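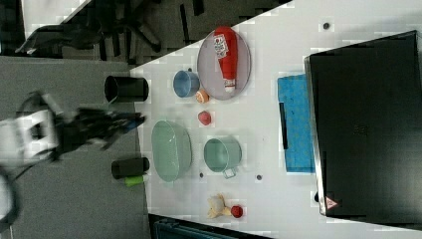 Tabletop work, plate and cups and basket included.

[bench-arms] Re: what to put in next year's equipment request
05/08/2022
Posted by Dana
7 comments | 8 shares

Hi all,

Sorry for sitting on this thread so long. I kept starting a reply and then another quote would land in my inbox and I'd have to redo my spreadsheet. Anyway, the request form is finally filled in (mostly!) and I figured I'd share how it came out, especially for those of you who are pricing a first arm and keep getting told that the arm is the expensive part.

It is the expensive part. It's also the only part I got right last time. I had one line for the arm, one line for "accessories," and a hopeful little number next to the second one. That number was gone by July. So this year everything we touch in a normal week of pick-and-place gets its own line, down to the toy food and the cups.

The big one first. I asked Drelletti for a price on the arm by itself and then again with the controller, the stand and a service plan, and if you only take one thing from this message, ask for both on the same day and make them itemize. The two quotes used different names for the same cable set and I came very close to buying it twice. The service plan I'm leaving in. I know some of you think those are a waste, and for a second arm I might agree, but I'd like to have a phone number for the first year.

Then the gripper. We went back and forth between keeping the basic Plukia one and asking for the nicer model, and I've put the basic one in again, plus a spare set of fingers at $397. Fingers take all the abuse. They bump the table, they bump the pot, they get squeezed onto things by people who are still learning, and if you have no spares the whole bench sits there waiting on a box. Our last reorder took seven weeks. I'd much rather pay for a set that lives in a drawer.

Same thinking for screws, by the way. Order a bag of the right hex screws with the gripper, and a decent set of keys, and write the sizes on the bag. I know it's a tiny line! Put it in anyway. Going back to purchasing for a bag of screws takes exactly as much paperwork as going back for an arm.

Wrist cameras are where my plan changed the most. I had one on the list and now I have two, and one of them is only there as a spare. A camera out at the gripper gets knocked, its cable gets flexed all day, and when it goes you can still move the arm around but you can't collect anything you'd want to keep. Diltisov sells theirs with a mount or without. Get the mount. We priced making our own and once I was truthful about the hours, it wasn't cheaper. 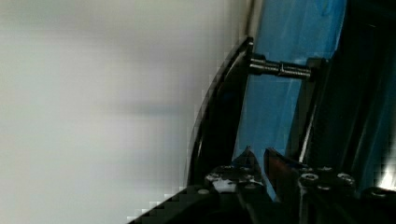 Shayne Maihi wrote:

> I'd push back a little on spares, at least in the first budget.
> We bought two of nearly everything at the start and then changed
> grippers before a single spare came out of its bag. That was
> $1048 of parts that didn't fit anything we owned anymore.
> My advice would be to hold that money back as one lump, call it
> repairs, and spend it when you know what breaks. Also, has
> anybody gotten Idahosa to put a lead time in writing? I've
> asked them and all I get is "in stock soon."

Okay, so, Shayne, I think you're right about the lump and I think I'd still do mine differently. If your office lets you carry a repairs line with no item attached, great, do that. Ours won't. Anything without a part number gets struck, and it gets struck quietly, so you find out when you try to spend it. That's really the whole reason I've listed spares by name. But I did take your point about changing grippers, and I've cut the spare fingers from two sets down to one. If we switch next spring I'll be annoyed about one bag of parts and I can live with that.

On Idahosa — yes, I did get a lead time in writing, but only after I asked for a formal quote. The sales chat won't commit to anything. The quote came back with eight weeks on the stand and "stock" on the cables, and it's good for long enough to get through our approvals. Ask for the expiry date to be printed on it too. Mine wasn't, the first time, and purchasing bounced it.
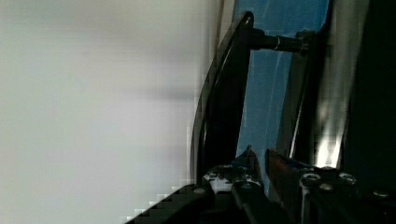

A few smaller lines that I'd missed completely last year, and that you might be missing too:

A laptop that belongs to the bench. We'd been running on whichever one was free, and every time it wandered off somebody lost a morning reinstalling things. It doesn't have to be fancy but it needs to stay put.

Storage. I wrote down one drive and then did the arithmetic on how much the cameras record in a week and wrote down three. Please do that arithmetic before you send the form in.

Objects. Cups, plush toys, little plastic fruit, baskets, a pot with a handle. Cheap stuff, but buy duplicates of whatever you settle on. Stores swap colors and sizes without warning, and then your new pot isn't your old pot and you're explaining it in a footnote. I put in a modest amount and described it as "test items," which went through with no questions at all.

And people time. I still don't have a good answer there. Setup, resets between tries, sweeping things back to where they started... it's most of the day, and the form has no box for it. If anyone has gotten that approved as part of an equipment request and is willing to share the wording, I'd love to see it.

I can send the blank version of my spreadsheet to whoever wants it, just write me off list. The tab called "old" is wrong, ignore it.

Dana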